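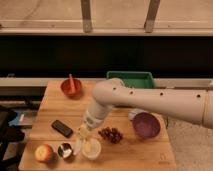
Please start with the planner this time, wrote Liên Thân after reading our last report, because that was the part she found hardest to follow. Happy to! The planner is where most of our hours went, and it's the piece we're most excited about.

The Skakwood planner takes a short written goal and breaks it into moves the arm can carry out on a crowded table. Until this spring it worked out a whole sequence at the start and stuck to it, even when something rolled. It now checks the table again after every move and changes only the steps that need changing. A typical replan used to take 600 milliseconds and now takes 200, so the arm hardly pauses between moves.
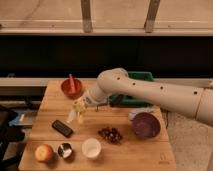
Does the faster replanning cost us anything in accuracy? Very little so far. Our test suite has 85 written goals, and the new version failed on six of them. Four of those were perception errors – the object finder, Altberg, merged two things standing close together and gave the planner one outline for both. We have a fix for that in review.

The logging tool is also in daily use. Every run now saves the goal, the plan, each change to the plan and the gripper commands on a single timeline, and you can scrub back and forth through it. It has made bug hunting a lot more fun (and much shorter). 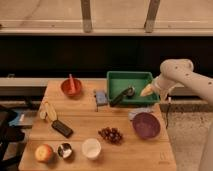

The Tullness team asked whether they could replay our logs without installing the full control stack. They can, using the small viewer in the tools folder, and we'd love to hear how it goes.

Next up for June: grasp choice for long, thin objects, a cleaner settings file, and a first release of the planner to Tullness.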